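In Praise of the Long Way Home

When the county finished the Hetton bypass, I was as pleased as anyone. It shaved a good chunk off my drive, it had those nice wide shoulders, and for the first few weeks I felt like a person of importance, sailing along with my window down and my coffee still warm when I pulled in. I want to say that up front, so you don't take me for one of those people who writes in against every new road (I have been accused of it, once, at a potluck).

But somewhere in that first August I noticed I didn't know what was going on in Flirgate anymore. The old road goes straight through the middle of it, past the feed store and the ball field and the church with the sign that's always missing a letter, and for years I had been picking up the news of the place without trying. I knew when the peaches were in. I knew whose porch was getting painted, and what color, and whether I approved. Then the bypass opened and all of that just stopped, like a radio station fading out behind a hill.

So I went back to the old road, at least for the trip home. It's slower, and there is a stretch by the creek where you will get stuck behind a tractor if there's a tractor to be had. I've come to look forward to it. By the time I'm in my own driveway I've let go of whatever was bothering me at four o'clock, and I'm a good deal better company at supper, or so I'm told.

I know this isn't an argument that would hold up at a planning meeting. The folks who drew up the bypass had 47 pages of reasons, and I read most of them, and they were good reasons. Trucks don't belong on Main Street. Ambulances ought to get where they're going. A woman with two little ones in the back seat and a third shift to get to should take the fastest road there is, with my blessing, and I hope she catches every green light between here and Lanz.

What I'm talking to are the rest of us, who have the extra minutes and have gotten out of the habit of spending them. We save a little time here and a little there, and I'd love for somebody to show me where it all goes. Mine was going to the couch, mostly. I'd get home early and sit down with my shoes still on and look at my phone until I got hungry.

There's the matter of the shops, too. Flirgate has 2,359 people, according to the sign, and a town that size can't keep a bakery open all by itself. It needs people passing through who didn't plan on a cinnamon roll — people like me, in other words, who are weak. The Jesance bakery has cut back to mornings only, and I can't help feeling that I had a hand in it, those weeks I was out there on the bypass enjoying the shoulders.

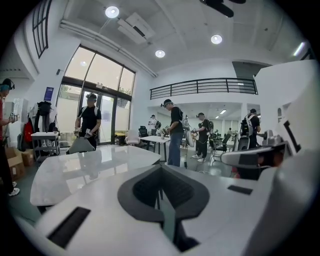
I did stop in at Jesance before work last week, and bought more than I needed, and the coffee was cold by the time I got to my desk. I drank it anyway. If you have ten minutes to spare some evening, take the Flirgate exit and go slow past the ball field. The lights are usually on by seven, and there's plenty of room to park along the fence.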